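Reading Notes: The Lamplighters of Wirnham

29/05/2024

It has been the practice of this blog to review each volume of a series separately and to withhold general remarks until the series is complete. I am departing from that practice for The Lamplighters of Wirnham, the first novel by Elis Gwynne, as the second volume is not due until August and several readers have written to ask whether the first can be recommended by itself. It can, with certain reservations, which are set out under the headings that follow.

The Premise

Wirnham is a harbor city on a planet that turns so slowly that each night lasts for 100 days. During the dark season the streets are lit by a guild, whose apprentices are taken at the age of twelve and released at twenty. The heroine, Parry, is seventeen when the book begins. She has been assigned to the least desirable district, a row of warehouses above the old sea wall, and she keeps a log of every lamp she tends. On the second page she records a lamp that she did not light.

From this small irregularity the author builds a long and generally well-managed plot. The lamp leads Parry to a sealed office, the office to a ledger, and the ledger to Pradmont, the rival city across the strait, which is supposed to have been abandoned for two generations. Readers of young adult science fiction will recognize the outline. There is a guild with a secret, a brother who has gone missing, and a boy from the wrong side of the water. I do not consider this a fault. The genre has its expected furniture, and the question for a reviewer is how well it has been arranged.

The Logbook Chapters

Every third chapter is presented as an extract from Parry's log, with times, lamp numbers and remarks on the weather. Books told through documents are common enough at present, and I had some doubts when I saw the first of these pages. My doubts were mostly answered. The entries are short, and the author trusts the reader to notice when a number has been changed. Lamp 2,641, which appears in the log four times with four different remarks, is one of the best things in the novel. I will say no more about it here.

The device is less successful in the final quarter. By that point Parry is traveling by boat and has no lamps to tend, yet the log continues, and it begins to carry a great deal of explanation that would have been better placed in conversation. One entry runs to six pages and includes a full account of the treaty with Pradmont. It is difficult to believe that a frightened girl in an open boat would have written it. 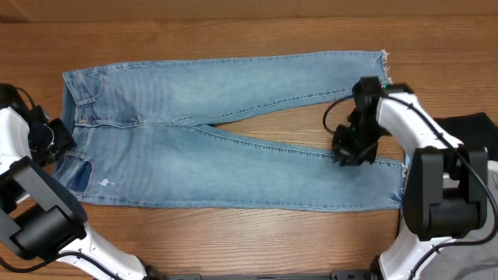 The Characters

Parry herself is a strong creation. She is careful, rather proud, and often wrong about other people, and the author allows her to remain wrong for long stretches without correcting her. Her friendship with the elder lamplighter Distetti is handled with particular restraint. Distetti has perhaps thirty lines in the entire novel, and I could have read a good many more.

The boy from Pradmont is a weaker figure. He arrives late, he is brave on every occasion, and his opinions are those the plot requires. The romance between the two is brief, and parents who make inquiries about such matters may be assured that it is suitable for readers of twelve and over. There is one death, in the chapter titled "Low Water," that younger readers may find upsetting.

The missing brother presents a different problem. He is spoken of constantly and described hardly at all. I assume that the second volume will supply what is lacking, but a first volume must also stand by itself, and in this respect it does not quite do so.

On the Edition

The hardcover runs to 400 pages and includes 2 maps, one of each city. The map of Pradmont is printed at the back and should not be consulted before the end, as it gives away the location of the harbor gate. I regard this as an error of design. The type is a comfortable size, and the log entries are set in a lighter face that remained legible under an ordinary reading lamp.

I have also listened to the opening chapters of the audio edition, read by Prodromos Stamatopoulos. His voice for Distetti is excellent. The log entries fare less well when read aloud – a column of times and numbers is a tiring thing to hear – and I would direct most readers to the printed book.

Recommendation

The Lamplighters of Wirnham is recommended to readers who enjoy mysteries set on other worlds and who do not object to an unresolved ending. Those who prefer a finished story may wish to wait for the later volumes. School librarians should find that it circulates well among students of thirteen to sixteen.

The second volume will be reviewed here after publication. Comments on the present review are welcome below, but I ask that correspondents refrain from discussing the identity of the ledger keeper, including by initials.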